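How Robots Learn From Examples

A robot fresh out of the factory does not know how to pick up a sock. It has motors, and it may have cameras, but it has no idea what a sock is or where to hold it. Someone has to teach it.

One way to teach a robot is to write a long list of rules. Move forward this far. Close the fingers. Lift. Rules work well when every job is exactly the same, like putting the same cap on the same bottle all day. They work badly in a home, where the sock is in a different spot every time.

The other way is to show the robot many examples. A computer program called a learning system studies the examples and looks for patterns. After enough of them, it can make a good guess about what to do with a sock it has never met.

Where do the examples come from?

People make them. At Vellar, a small robot company, Shagufta Niazi plans the jobs. She picks ordinary chores, such as putting small things into a box, folding a towel or wiping a table. Then people do those chores at home using hand-held grippers.

A gripper is a tool with two fingers that open and close. You hold one in each hand and use them in place of your own fingers. It feels clumsy at first. Bhupendra Nishad, who has been doing this since September, says buttons are the hardest things to pick up.

While a person works, a camera on the gripper records what is in front of it. Each recording of one chore, from start to finish, is called a demonstration. One chore might need 300 demonstrations before the learning system gets any good at it.

Why so many?

Think about learning to catch a ball. If your friend always threw it the same way, you would only learn one catch. So people change things. They move the box. They swap a big object for a small one. They work at different tables, in different rooms, with different light. In one set of 38 demonstrations, Bhupendra started with the box in a new place every time.

Mistakes matter too. If something drops, the person can pick it up again and keep going. The robot can then learn what to do when it drops something.

Checking the examples

Cor Bosman watches the recordings before they are used. He takes out any where the camera was covered or the chore was left unfinished. From his last batch he removed 18.

Words to know

Gripper: a tool that holds things, as a hand does.
Demonstration: a recording of someone doing a job.
Learning system: a computer program that finds patterns in examples.

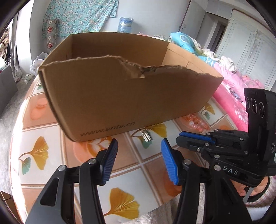

Photo: Bhupendra Nishad / Vellar

Two grippers at a table with a cardboard box, seen from the camera on one of them.

Text by Kam-wah Tsai. Updated 21/06/2024 | © Vellar | Contact us | Back to top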